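Garment Folding Automation at Faltlow: Frequently Asked Questions for Staff

Reading time: 4 minutes

Print this page | E-mail this page

The following questions were raised by employees of the Faltlow garment care site in the months before and after the folding stations were introduced. Answers have been prepared by the Operations Office and reviewed by the employee representatives. The page was last revised in March.

Why is the company automating folding?

Team uniforms and sports clothing now make up a large part of the work at Faltlow. Folding is the slowest step between drying and dispatch, and it is also the step most often named in reports of wrist and shoulder strain. The company examined several options, including additional shifts, before deciding to run a trial with Kiveo stations in the finishing hall.

Will anyone lose their job?

No position at Faltlow will be ended as a result of the trial. This commitment is set out in the agreement signed with the employee representatives and remains in force for 12 months after the trial closes. Any change after that date must be negotiated. Of the 68 employees in finishing, those whose duties change will keep their current pay grade and length of service.

Which garments are handled at the stations?

The trial covers jerseys, shorts and plain T-shirts. Hooded garments, items with zippers and anything marked for repair continue to be folded by hand. Jerseys remain the most difficult category. Printed lettering stiffens the fabric, and a garment that arrives bunched must be opened out before a fold can begin. Shorts are more regular in shape and were the first category released for daily use. 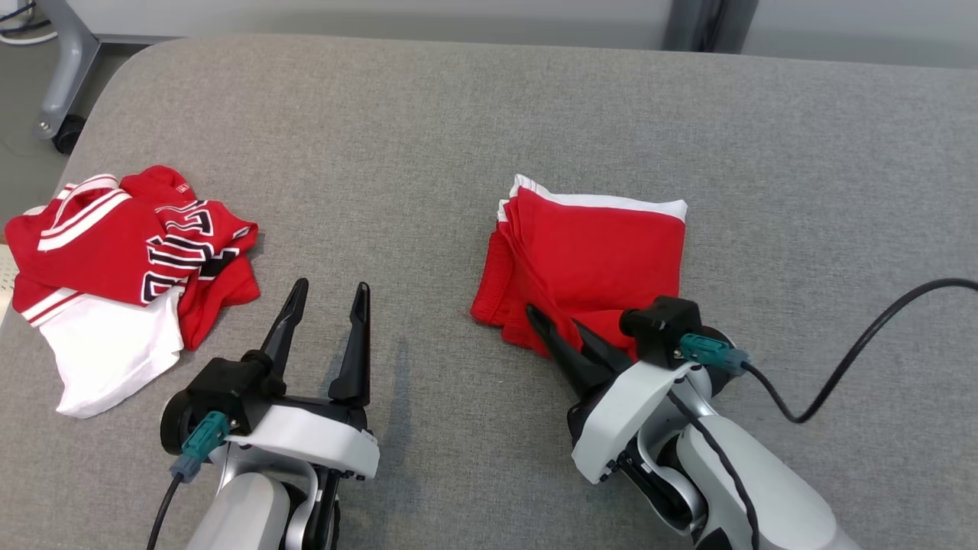

Nisreen Dabbas wrote to the Operations Office that the shorts had given her shift little trouble, but that the jerseys still came back to the hand tables too often, and that the time spent on them should be counted as folding work and not as "station support." The Office has accepted this point. Refolding is now recorded under the same code as ordinary hand folding and counts toward shift totals.

What does a station attendant do?

The attendant supplies garments, checks finished folds against the standard card, and removes any item the station has failed to fold. Attendants are not expected to repair equipment. If a station stops, the attendant presses the hold button, notes the time, and calls the technical desk. One attendant may be assigned to no more than two stations.

How will attendants be trained?

Training is given during paid hours by the Fisten technical team and takes two shifts. The first covers safe working distance, the hold button and basic fault messages. The second is spent beside an experienced attendant. Employees who prefer instruction in another language should tell their shift lead before the first session - arrangements can usually be made within the week.

May I decline to work at a station?

Yes. Assignment is voluntary for the length of the trial. Employees who decline will stay on hand folding, sorting or packing, and the decision will not be entered in their personnel file.

Has the daily target changed?

The target for a hand folding table is still 400 pieces per shift. Stations have no individual target at present. Their output is added to the hall total, and an attendant's performance is not measured by the speed of the equipment. Several employees asked whether faster stations would lead to higher targets at the hand tables. They will not during the trial.

Are employees recorded by the cameras?

Cameras at the stations are used to locate garments. Hands and sleeves may enter the field of view when items are placed or removed. Recordings are kept by Eskildsen, the company's systems contractor, and may not be used for discipline, attendance or performance review. An employee may ask to see any recording in which he or she appears.

What has changed in break arrangements?

Attendants take breaks at the same times as the rest of finishing. A station may not be left running without an attendant, so it is placed on hold during breaks unless a trained colleague takes over. Shift leads have been asked not to shorten breaks in order to keep a station in use.

Who should I contact with a complaint or suggestion?

Please speak first with your shift lead. Written comments may be left at the Operations Office or given to any employee representative, and may be submitted without a name. Replies of general interest are added to this page.

Contact: Operations Office, Faltlow | © Faltlow Garment Care. All rights reserved. | Back to top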